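Varetti Travel Clinic, Clanthorpe
Cold chain inspection: vaccine refrigerator and treatment room 5
August 19, 2019

**Storage**

- [x] Refrigerator locked, key held at the dispensary.
- [x] Max/min thermometer read and reset at opening. Highest reading since last reset: 7 °C. Within limits.
- [ ] Stock rotated by expiry date. *Comment: two boxes of typhoid vaccine shelved behind newer stock. Corrected during the visit.*
- [x] No food or drink kept with vaccines.

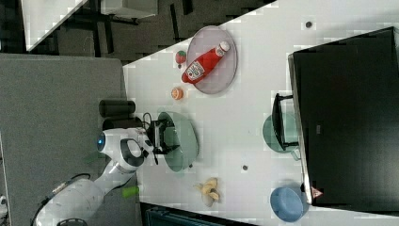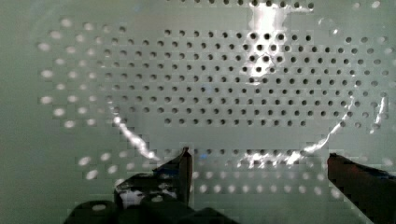
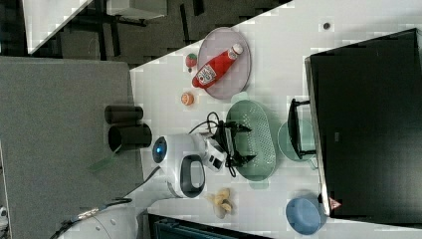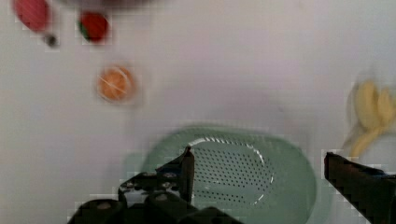 *2 min read*

**Treatment room**

- [x] Anaphylaxis kit present, seal intact. Seal number 498 matches the log.
- [ ] Adrenaline ampoules in date. *Comment: in date, but expire in October. Replacements to be ordered from Stomitz.*
- [x] Sharps bin below the fill line, lid fitted, label signed.
- [ ] Hand wash basin clear. *Comment: paper towel dispenser jammed. Reported.*
- [x] Couch covering free from tears.

**Records**

- [x] Batch numbers entered for all doses given. Sample of 10 patient records checked, no gaps.
- [ ] Yellow fever certificates stored securely. *Comment: cupboard lock is stiff and had been left open. Repeat finding.*
- [x] Data logger calibration certificate on file (Wibisono unit).
- [ ] Power failure procedure displayed. *Comment: the copy on the wall is the old version and gives the wrong out-of-hours number. Remove and reprint.*

Open items to be closed within seven days. The certificate cupboard will be checked again at the next visit.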